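Projects > Plernora > Egg handling > Progress reports

Tue 15 January

Hi all, quick catch-up on where your money has been going. We're up to 2114 saved examples for the egg task, and nearly all of them came from the bench at Zirada. The new arm driver has been well behaved, so I've stopped babysitting it and started fussing over the data instead (my favorite part!). 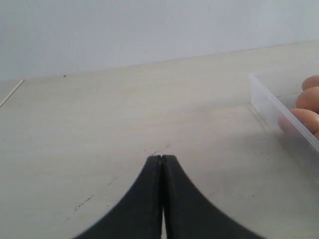 We now begin every run with the fingers closed and the arm parked over the same part of the table. The early runs started all over the place, and the model picked up some funny habits from that. I threw out 40 of those and redid them over two afternoons.

Labeling is slower than I promised – sorry! Fluvis keeps splitting long runs in two, and I have to stitch them back by hand before they go into the training set. Hao, our little checking script, catches most of the bad splits, but 13 runs are still waiting for me.

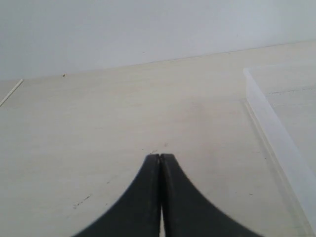

Clear plastic is still the hard part. The model is fine with the cardboard trays we used in the fall, but it gets the rim height wrong on see-through tubs, so I'd like to spend the next 4 weeks on those and move the mixed-container work back to April. The budget stays the same either way. If you're okay with the swap, drop me a line and I'll update the plan.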